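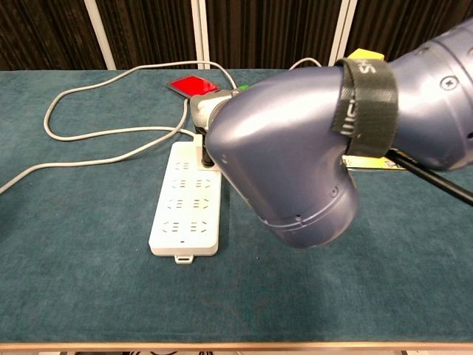
Plugs Are Hard. Let Them Be Hard.

Open day at Landstead, Wednesday afternoon. Went over on my lunch break, stayed far too long, writing this on the bus back to Jarkelmont so forgive the spelling.

Main hall was the flashy stuff. Music, a big screen, a man with a headset mic. Climier had the best spot and the longest line. I gave it two minutes. Then I wandered to the side room, the one with the brown curtain, where an arm was working on a power strip on a felt-covered table. Black plug in the fingers, white strip, cord looping all over the place. No music.

Best thing in the building. I'll argue with anyone about it.

I sat through 19 tries. Some went in. Plenty didn't — the plug came down a hair off, pushed, stopped, went back up. And people left! A dad behind me said his kid could do that. Sure. Your kid has fingertips and has been grabbing things since birth. Try it yourself behind a couch, in the dark, at full reach. I miss every time, and I've had 40 years of practice.

My gripe is with how these days get planned. The hall held 200 people and they got a show where every move was set up in advance. Nothing could go wrong so there was nothing to learn. The side room had maybe a handful of us and a bench with real trouble on it. Small slots, a cord that pulls where it wants, a strip that could slide. That is the work. If public money is going into this stuff, and in our county it is, the public should see teh misses too.

The student running the table was good about it. I asked what the success rate was and got a straight number plus a list of what breaks it. Nobody in the main hall gave me a number for anything.

One complaint for Lam, who ran the side room: put up a sign. And chairs. I stood the whole time and my knees are not hapy.

Next one is in July. Skip the line, go left past the coffee.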